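Search talks Go

Picking Up Awkward Things: notes for the August talk

Notes to self, so don't read them out word for word. Slow down. Drink the water.

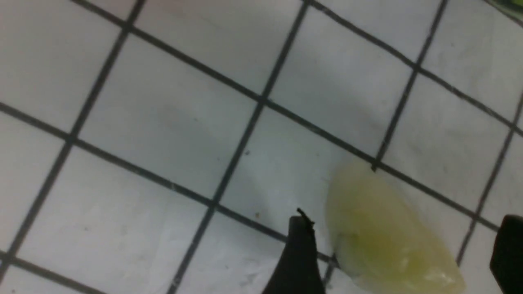
1. Hello, and the wrist view

Leave the picture up while people sit down. Say good morning, say who I am, say thanks to Aldo Gentile for squeezing me in before lunch.

Then straight in: everything I talk about today looks like this to the robot. White tiles, dark grout, a finger on either side and something pale and see-through between them. The small camera is at the wrist, so the gripper always comes along for the ride. Ask the room what they think the yellow-green thing is. Let them shout for a bit (it's good fun and it wakes everybody up). I'm not going to tell them, and I'll say why in section 3.

Point out that you can faintly follow a grout line through its upper left edge. A person hardly notices that. A learning system that has to work out where the thing stops and the tile starts has a much harder morning of it.

2. What we were trying to do

Short version of the project. We call it Fondatbridge, and yes, the name came from a typo in a funding form and we kept it. The aim is a gripper that can tidy a messy kitchen surface, soft stuff and slippery stuff included. We'd had plenty of luck with boxes and cups. Boxes and cups are lovely! They have sides!

So we set out to gather 2248 examples of a person driving the arm by hand: reach in, close, lift, put down. Each one is saved as the camera pictures plus where the arm was and how far open the fingers were. The system learns to copy what the person did when things looked like that.

Say "example" all the way through the talk. Last time I said "example", "run", "take" and "episode" in the same five minutes and got a very fair question on it afterwards.

3. Why we stopped naming things

At first every example came with a typed label, what the object was and what colour. Erdal Avcı and I labelled the same batch of 280 separately, and we disagreed so often that we had to go and sit in different rooms. Is it yellow? Is it green? Is it a piece of something or the whole of something? We were spending more time on the words than on the driving.

For this set we dropped the names and kept three plain questions. Did the fingers go either side? Did it come up? Did it stay up until it was over the tray? You can answer those from the recording without knowing what you're holding, and our answers started to match.

(If somebody objects that names matter for spoken commands - they do, agree with them, we keep a separate set for that.)

4. The approach is where the learning is

Back to the picture for a minute. The gripper is open and the object is between the two fingers, close to the left one, with just a narrow strip of tile showing on that side. Ask: would you close now, or shuffle over first?

Half of any room says close. With a firm object I'd say close as well, it'll centre itself. With something soft, one finger arrives early and shoves, and you end up chasing it over the tiles. Our drivers all had their own answer to this, and for the first few weeks we let them get on with it. Mistake! The system saw some people shuffling and some people closing in what looked like the same spot, and it learned a sort of dither in between. Play the dithering clip here. It always gets a laugh, leave a gap for it.

What we did after that was agree one habit. Shuffle first, then close slowly. We threw out the mixed examples and drove them again, which hurt.

5. Shine, shadows and specks

Keep this bit short, I always run over.

Shiny, waxy-looking surfaces throw small bright spots, and those shift when the wrist shifts. The soft grey shadow helps you judge where the thing sits, so please don't blast it away with lamps from every side. We did that with a pair of Bilitz lamps and had to take them down again.

Specks and scuffs: leave them in. There's a tiny reddish-brown one by the left finger, and grey smudges on the tile. Erdal wanted the tiles spotless before each example and I see his point, but a kitchen has crumbs in it. We wipe at the start of a session and then leave it alone.

Grout lines: turn the wrist. If the lines always run straight up and down in your examples, the system starts to lean on them. On the slant, like these, is what you want plenty of.

6. The boring practical slide

Sessions are 2 hours, then swap drivers. People get sloppy after that and they never think they have.

Watch a handful of examples back before you pack up, at full speed, from the wrist camera only. It's the only view the system gets, so you may as well suffer along with it.

Storage - we filled the first 2000 places on the Hastus drive faster than I'd planned and lost an afternoon moving things. Buy the bigger one.

Mention the Ingvarsson sheet (the one-page checklist, copies by the door).

7. Questions

Likely ones: how long per object, did we try making pictures on a computer, can they have the data. Answers: depends on the driver, yes and it struggled with see-through edges, and come and find me at lunch.

If there's time left over, play the dithering clip again.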